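Wistik users list
February, 4.10 pm
Posted by the Baven teardown cell maintainer

Re: Fault 104 on one arm, other arm keeps its grip

Replying on the list because two other sites wrote to me directly with the same question, and it is easier to answer once. The earlier message is quoted below with my answers in between.

> We run two arms on one bench, set up the same way as yours at Baven.
> One takes parts out of desktop towers and puts them into an Allar
> plate. The other holds cables clear. We have started to see fault
> 104 on the insertion arm when it seats a part. The arm stops, which
> is fine. The second arm does not stop. Is that expected?

It is what the default configuration does, and I don't think it should be. Each arm has its own Wistik controller process. Fault 104 is raised by the process that sees the force limit exceeded, and it stops that arm only. The other arm gets a message saying its partner has faulted, but unless you have written something to act on the message it is just logged. Ours was being logged. We found it in the file afterwards, on time, with nothing listening for it.

The emergency stop is a separate circuit and takes both arms out. We tested it the same afternoon and it worked every time. So this is about the software stop, which people on the bench had come to treat as if it were the same thing.

> We noticed because the cable arm was part way through a lift when
> the other one faulted. It finished the lift and pulled a connector
> off the board. No one was near it.

Ours was worse than that, so I will set out what happened.

The cell was seating a drive latch part into the plate. The insertion arm faulted with 104. The operator saw the stop light on that arm, opened the gate on the near side and reached in to free the part. The gate switch on our cell puts the arms into reduced speed. It does not stop them. That was a choice made when the cell was commissioned, so that people could teach positions with the gate open, and it was never changed back. The cable arm was waiting on a timer. After 30 seconds the timer ran out, and it did what it had been told to do next, which was move back toward its park position with the cables still in the fingers.

It moved slowly and the operator's forearm was between the bundle and the edge of the case. The cables came tight across the sleeve. The operator hit the stop and there was no injury beyond a red mark. It was written up as a near miss. I would have called it an incident, and have said so.

> How many times have you seen 104 on insertion? We want to know if we
> should be looking at the plate, the part or the gripper.

We had gone past 1,000 seatings without one, and then had 3 in a single shift. The third was the one above. The first two were cleared the same way, by opening the gate and reaching in, and went without trouble because the cable arm happened to be parked. That is a large part of why the third one was handled as routine.

As for cause, I would start with the finger pads. Ours had gone ragged at the edges. When a pad is worn the part can rotate a little in the grip as soon as its nose touches the slot. From the arm's side nothing has changed, because the fingers are still closed to the same width and the grip is still reported as good. The path continues straight while the part is sitting at an angle, and it binds somewhere inside the slot housing. The force climbs quickly from there.

We swapped the pads and ran the same program with the same plate and the same parts and could not bring the fault back. With the old pads refitted it came back before lunch. I am fairly comfortable with that as the main cause. I am less sure about the plate. The Allar plate is fixed to a slatted wall, and if you lean on the top corner of ours you can feel it give slightly. We have tightened it, and I would check yours, but tightening alone with the old pads did not clear the fault.

> Did you change the force limit? Someone here suggested raising it so
> the part pushes through.

Please don't. We had the same suggestion. Raising the limit hides the misalignment until something breaks, and what breaks first on ours is likely to be the part or the lip of the slot. It also does nothing for the actual problem, which is two arms in one space that don't stop together.

What we changed, in the order we did it:

1. Gate open now means both arms stop. Teaching with the gate open needs the key and the enabling switch. This took ten minutes with our safety integrator on the phone and should have been done at commissioning.

2. The partner fault message now triggers a stop on the receiving arm. In Wistik you do this in the pair file, under the partner section. The setting is called on_partner_fault. Ours was at "notify". Set it to "stop_hold".

3. The timed release on the cable arm is gone. It now waits for a signal from the insertion arm. If no signal comes it stays where it is until someone clears it.

4. Pads are on the weekly sheet. They used to be replaced when somebody noticed.

A note on the second one. There are two stop options, "stop_hold" and "stop_release". The manual lists them side by side without much comment. With stop_release the fingers open when the arm stops. For a cable arm that means a bundle under some tension is let go over an open tower, and for an arm halfway through an insertion it can mean a part dropped onto the board. We use stop_hold on both. The drawback is that someone may have to open the fingers by hand afterwards, and you need a written procedure for that, with the arm isolated first. Ours is one page and taped to the cabinet door.

> We have been told by the Mfinanga group that they had the same fault
> and fixed it by slowing the insertion.

I have seen their note. Slowing down does help a bit, because the arm has more time to react before the force gets high. On our cell it changed the number on the fault report and left us with the same stuck part. If you are short of pads and need to keep running for a day I can see the use of it. Treat it as temporary.

> Could you post something showing how close the two jobs are? Our
> safety person would like to compare layouts.

First one is the seating position at the plate, from the wrist camera. Second is the tower on the bench, with the gripper holding the orange cables. 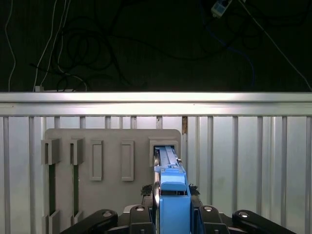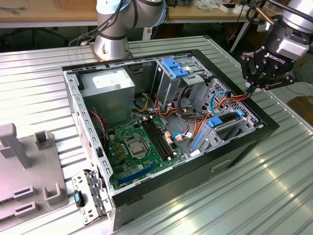
For the layout comparison, the distance I would ask your safety person to measure is from the open edge of the case to the place where someone would naturally stand to clear a jam. On our floor that position is well inside what the cable arm can reach, and our original risk assessment had only considered each arm on its own. There was a page for the insertion arm and a page for the cable arm, both tidy, and nothing for one stopped and one live. We have added that case and also the reverse, with the cable arm faulted and the insertion arm still moving.

The reverse case turned up a further problem. If the cable arm faults during a lift, the bundle can be left low across the inside of the tower while the insertion arm comes back for its next part. Before the change to the pair file it would have gone straight into the cables. We tried it with the speed turned right down and a scrap tower, and it did. With stop_hold set it stops.

If you want to check your own cell, this is how we did ours. Put a scrap tower in. Lower the force limit on the insertion arm until an ordinary seating trips it. Start the cable arm on a long slow lift, with everyone outside the gate and one person on the emergency stop. Let the insertion arm fault and watch the cable arm. If it keeps going, you have the default. Put the force limit back when you finish and get a second person to read the value off the screen, as we forgot this on the first day and spent an hour chasing faults we had made ourselves.

One thing I can't answer yet is whether the partner message is reliable if the faulted process crashes outright, as opposed to raising a fault and carrying on. There is a heartbeat between the two, but I haven't found where the timeout is set or what happens when it lapses. I have asked Wistik support and have a ticket open. If anybody on the list has pulled the plug on one controller with the other running, under controlled conditions, I would like to hear what the second arm did. Until then we are treating the software stop as a convenience, and nobody reaches in without both arms isolated and the lamp out.

I can send the pair file and the one-page clearing procedure to anyone who wants them. The file has our station names in it, so check the arm identifiers before you load it.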